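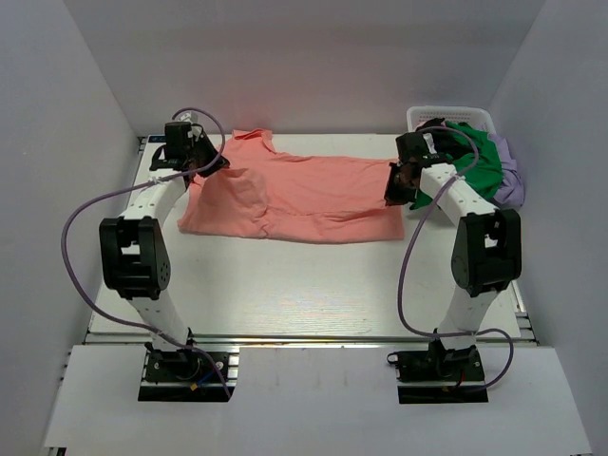 I bought the new Mekura record in December and I wanted to write about it then, but I needed more time. With this band I always need more time. The first listen is for noticing what has changed, and I am often a little sad about what has changed. Only after a few weeks I begin to hear the songs.

The record is called Brultason. I have searched for the meaning of this word and did not find one, so I suppose they made it up. It has 11 songs and it is their first with Modow, the small label which until now released mostly electronic music. Some people on the forum were afraid that the guitars would disappear. They did not disappear, but they moved to the back of the room, and the bass came to the front. For me this is good. The bass was always the best player in this band and on the older records you had to search for it.

The opening song, Eder, starts with almost a minute of organ, very low, and I thought first that something was wrong with my speakers. Then the drums come in, quite dry, without echo, and the voice enters on a place where you don't expect it, half a bar too early. I have played this beginning to two friends and both looked up from their phones at the same moment. The song is named after a river. The words are simple: a person walks along the water and tries to remember a telephone number. In the last verse she has the number, but she does not call.

The second song is the single and I like it least. It is well made and I understand why the radio plays it. The chorus comes four times and I would be happy with two.

After this the record becomes slow, and here I think many listeners will leave. Songs three to six have nearly the same speed, and between them there is no real pause. When I listen in the kitchen I lose the place where one ends and the next begins. With headphones, in the evening, it is a different thing. There is a clarinet in the fourth song which plays the same five notes the whole time, and the chords under it change, so the five notes sound first friendly and later quite worried. I play clarinet myself, badly, and I tried to find out the notes. I believe I have four of them.

I should say something about 1921, because everybody asks about it. It is the longest piece and it has no singing. The band wrote in the booklet that it is built on an old dance tune from that year, which they found in a book of sheet music at a flea market. You hear the tune once in the beginning, on a piano which needs tuning, and then it is taken apart. For some minutes only the left hand remains. When the whole tune returns near the end, played by everybody and much too loud, I had to sit down on the stairs with my coat still on. I know that others find this piece boring. My brother asked if it was still the same song.

The second half is lighter. Song nine could be from their first album, with the fast strumming and the hand claps, and I was surprised how glad I was to hear hand claps. The last one is only voice and guitar. You can hear a chair.

About the sound: I have the vinyl, and the pressing is quiet and flat. The edition is 2000 copies and mine has the number 1274 written by hand with pencil on the inside of the cover. The cover itself is thin cardboard and one corner was already soft when it arrived. The words are printed in dark blue on black, and I can read them only directly under the lamp. The download code worked without problems, but the files have the songs in the wrong order, so look at the back cover and sort them before you put them on your phone. Eder must be the first.

I had also a ticket for the concert in the spring. This morning, 13 March 2020, the message came that it is moved to a later date and that the tickets stay valid. No new date was given. I have put the ticket inside the record cover, beside the booklet, so I will not lose it.

Next time I want to write about their second album, which I did not like for many years and which I started to play again this week. If you have the early version with the different mix of the first side, please write to me. I would like to know if the drums are really so much louder there, or if I only remember it like this.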